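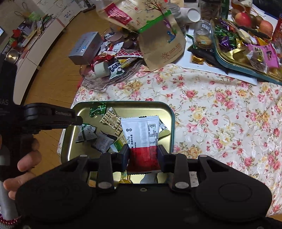
A snack packet with its zigzag top edge, and a tin behind it.

Search this site Type a word... Go

Why do snack packets have zigzag edges?

Go find a packet of something crunchy. Run your finger along the very top. Feel those tiny teeth? I ate snacks for years without giving them a single thought, and then one afternoon in February my nephew asked me what they were for and I had no answer. So I went and found out!

Let's start with a little experiment. Take a sheet of scrap paper and hold it by the two sides, with one hand on the left and one on the right. Now pull your hands straight apart. Pull hard! Paper is pretty tough when you tug it that way, because your pull gets shared out along the whole sheet.

Now ask a grown-up to help you snip a tiny cut in the top edge, no longer than a grain of rice. Pull again. Rrrrip! It starts right at the snip and runs down from there.

What changed? The paper didn't get weaker everywhere. The snip gave your pull a place to gather. All that tugging crowds in at the sharp point of the cut, a bit like a whole class trying to squeeze through one door, and the paper there can't take it. Once it gives way, the point moves down a little and the same thing happens again. Scientists call this crowding "stress concentration," and you can show off with that at dinner.

Back to the packet. Every little valley between two teeth works like your snip. Wherever you pinch, there's a valley close to your fingers, so you've got a ready-made starting place for a tear. If the edge was perfectly straight you could still open the packet, but you might need scissors (or your teeth, and your dentist would like a word with me).

So who cuts the zigzags? A machine does, with a blade shaped like a row of teeth. Lots of snack packets start as one long roll of thin, shiny film. The machine folds the film into a tube, squeezes it with hot bars so the bottom sticks shut, drops in the food, and squeezes the top. Then the blade comes down and chops it free from the next packet. Very often one squeeze closes the top of one packet and the bottom of the next one at the same time - pretty clever.

I asked Amândio Barreto about this. He used to look after the packing line at Gatdale, where they make corn puffs, and he told me his machine could finish 40 packets in a minute. That was the slow one! His trick for stubborn packets is to pinch on both sides of a valley, with your fingers close together, then move one hand toward you and one away.

Fabric has zigzags too, but for a different reason. People who sew use special scissors called pinking shears, and the wavy edge helps stop the threads from coming loose. Same shape, different job.

Things to try

Tear a strip of newspaper from top to bottom, then tear another from side to side. One way usually goes much straighter. Can you figure out why? (Hint: paper is made of tiny fibers, and a lot of them point the same way.)

Draw your own zigzag on the edge of some paper, cut it out, and test whether deep valleys or shallow valleys are easier to tear.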